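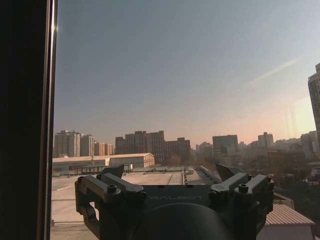

I moved into the apartment in Notville in March, and the thing I was most unsure about was the view. The listing called it an urban outlook. I had come from a place with a yard and a maple right outside the kitchen, and I figured I would put up blinds on the first day and leave them down. I never bought the blinds. Most of what you get through the big window is the flat roof next door, a wide pale beige stretch with faint seams in it and a long gray pipe running across it at an angle. When the sun is low the whole thing goes warm, and so does the pitched roof on the long low building past it. I look at it more than I ever looked at the maple.

Raíssa Bezerra, who had the apartment before me, left a note on the counter with the usual stuff on it. Which key sticks, when the trash goes out, how to get the shower to stop running cold. At the bottom she wrote "keep the desk by the window, trust me." I put the desk on the opposite wall anyway, because that was where the outlets were. That lasted 2 weeks. Then I bought an extension cord and dragged the desk over.

The desk is a Gremero, the cheap one with the drawer on the right. It fits under the window with a little room on one side for the floor lamp. I had to take the drawer out to get it past the radiator and then put it back in, and it has never slid right since then. I rubbed a candle stub along the runners, which helped for a few days. If anyone has a better fix, leave it in the comments.

The window itself needed work. The inside of the glass had a film on it that I think was years of cooking. I tried the spray I already had and it just moved the film around. What worked was warm water with a small squirt of dish soap, a microfiber cloth, and then a dry cloth right behind it. I did it in the evening, after the sun was off the glass. The first time I did it in full sun and it dried in streaks before I could get to it.

The metal strip along the side was worse than the glass. It had a line of old paint from when somebody did the walls without taping. I used a plastic scraper and went slowly. It took 4 evenings, and there is still a spot near the top I can't reach without a taller ladder. I'm leaving it.

I also looked into getting the window replaced with something that keeps the heat in better. Bostow sent a man out to measure and the quote came to 2,000 dollars. I rent, so that was a short conversation with the landlord. I got a roll of clear film from the hardware store instead and I'll put it up when it gets cold. Touran Asadi on the second floor has used the same kind for a few winters and says you have to wipe the frame down with rubbing alcohol first or the tape lets go.

I've gotten into the habit of eating breakfast at the desk. I put my coffee on the sill, which is just wide enough for a mug, and look out for a while before I open anything. I know it's only roofs. There are seams and pipes and, if you look down to the right, a sloped corrugated one in a tan color. Rain is pretty good too - it pools in the low parts of the flat roof and the pigeons come down to it.

The next job is a chair. The one I have is a folding chair from Tian and it is fine for an hour and no longer. I've been checking the secondhand listings at lunch, but everything good is gone by the time I write to the seller. I'll post again when I find one, or when the film goes up.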